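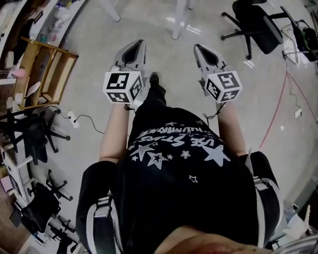
A reader wrote in after the January issue to say that rules for hand-held grippers are a bit much, given that the thing is strapped to a grown adult with eyes and common sense, and couldn't we save the paperwork for machines that move by themselves? Fair enough, and I did have a good long think about it over several cups of tea. But I've come down on the other side, and as it's my turn to fill this slot you're going to hear why.

Most of what's written down about robot safety is for arms in cages, or arms that used to be in cages. I have the Tomić handbook on my desk, all 62 pages of it, and it's very good on fences and stop buttons. On a person walking about with a gripper in each hand and a marker cube on top of each one, it has a single paragraph, and that paragraph tells you to "take suitable care". Thanks very much!

So at Modby we wrote our own. The Fosten sheet (named after the meeting room, which has the only decent printer) went up on the wall in the spring and it's now on its third version. It has 10 rules. I won't give you the lot, as a few of them only make sense if you know our door codes, but these are the ones people keep asking me for:

- **Cubes first.** Look at every visible face of both cubes before you start. A scuffed corner or a bit of tape over the pattern means a new cube, even if the tracking seems happy.
- **Dress the cables to the arm.** Hold your arms straight out, then bend them right in. If anything pulls, start again.
- **Walk your route empty-handed.** Cables on the floor, chair bases, bags under desks, table legs. You look at the job once you've got the grippers up, so look at the floor before.
- **Say it out loud.** If two of you are working in the same room, whoever is about to move says so.
- **30 minutes, then down.** Grippers on the table, straps off, shake your hands about.
- **Ask before you record.** Anyone who could wander into view gets asked first, and "I'd rather not" is a complete answer.

The third one caused the most grumbling. I grumbled too! It feels daft, pacing across a room you've crossed every day for a year. Then I tried it in our longer room and found I'd been stepping over the same extension lead without noticing I was doing it, which is fine until you've got both hands full and your mind on a teacup.

The cable rule is the one I'd fight for. In the first version it only said "keep cables tidy", and everyone had a different idea of tidy. Some people tucked everything so tight they couldn't reach a high shelf, others let it dangle. Bending the arm both ways settles it in a few seconds, and you don't need a supervisor standing over you with an opinion. 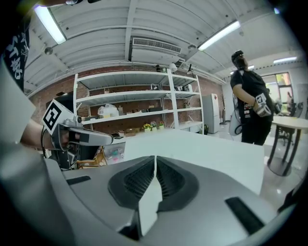

*Marker cubes on top, shelves at the back, flowers on the bottom one.*

The half-hour limit is where I'm least sure of my ground. We picked it by feel. Our friends at Drova stop much sooner when the task is fiddly, and carry on a good bit longer when it's only picking up and putting down. They may well be right, and a limit by task would be kinder to people's wrists than a kitchen timer. On the other hand, a kitchen timer is very hard to argue with, and people absorbed in a job are terrible judges of how tired their arms are (me especially, I'd go on till supper).

Back to our reader's point about paperwork. The sheet is one side of A4. There's no signing in, no form, no little box to tick. What we do keep is a note beside each recording if a rule got skipped, with no name on it. We went back through 588 recordings with those notes alongside, and it was a lovely dull afternoon, mostly spent finding out that the wording of rule four confused people and that we'd never said what to do if a cube comes loose halfway through. (Stop, put both grippers down, mark the recording, fix it, start a fresh one. It's in the new version.)

If your place has its own sheet, please send it in, however scruffy. I'd love to see what other people do about shared rooms in particular, where half the people there have come in for the fridge and have never heard of your rules. A photo of a whiteboard will do nicely. And if anyone wants ours, reply to this newsletter with "Fosten" in the subject line and I'll send over a copy, minus the door codes.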